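I have a confession, and it will cost me friends in this town: I liked the Plorkwood movies better when they were bad. The new one is gorgeous, and I'm sure it deserves every kind word it gets, but I sat through the whole thing missing the rubber bats.

My sister and I must have rented the second one every March when we were kids, and we could do all the voices by the end — even the horse.
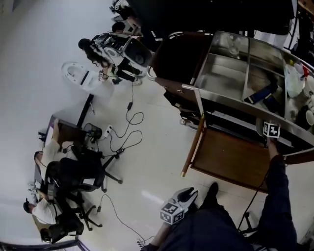 What I miss, I think, is being allowed to talk back to a movie. You can't holler at the new Plorkwood. It's so serious, and it's 171 minutes long, and the man in front of me turned around and glared when I laughed at the wizard's hat (which was a very funny hat!).

So go see it, by all means, and take a cushion. But if the Flareo ever brings back the old double feature, save me 2 seats near the aisle. I'll bring my sister, and she'll do the horse.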